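Quick one tonight, on my lunch break tomorrow I'll fix the typos. Maybe.

So the foster kittens. Two of them, from the Fenora rescue, found under a porch on Arancibia in the ice. Walter Salazar drove them over in a carrier lined with his own sweatshirt. Both eating. One sneezes. The gray one hates me and I respect it.

Spare bathroom is the kitten room now. Heating pad on low under half the box, so they can crawl off it if they get too warm. Towel over the top. Door shut, because my big old cat Bomier is sitting out in the hall making a noise like a door hinge. 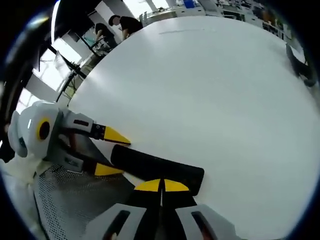

Anyway, feeding. Wet food, warmed a little, small plates, four times a day. I was using a deep bowl and the gray one just stood in it. Plates are better. Weigh them every morning before breakfast, same scale, write it down. Gray one was 1,000 grams today!! The sneezer is behind but gaining, so the vet says keep going and call if the eyes get goopy.

Litter – the plain non-clumping stuff only at this age. They eat it. I dont know why they eat it.

Things I still need if anybody local has extras:

old towels, any color

a second carrier, hard sided

kitten food, the cans, not the pouches

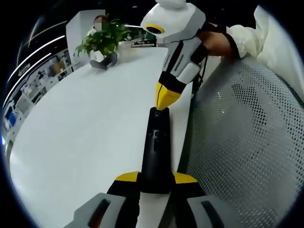
Vet money

First visit came to 182 dollars for the pair, tests and dewormer. The rescue covers it but they are stretched thin this winter, so if you were going to buy me a coffee or whatever, send it to them. Fermín Vergara handles the donations and will mail you a receipt.

They should be ready for homes by spring, spay and neuter first, so probably May. Together please. They sleep in one lump and teh sneezer cries when the other one leaves the box.

Ok. Somebody is yelling in the bathroom. More later this week, with names hopefully.

Contact | © 2023 Jirnus | Back to top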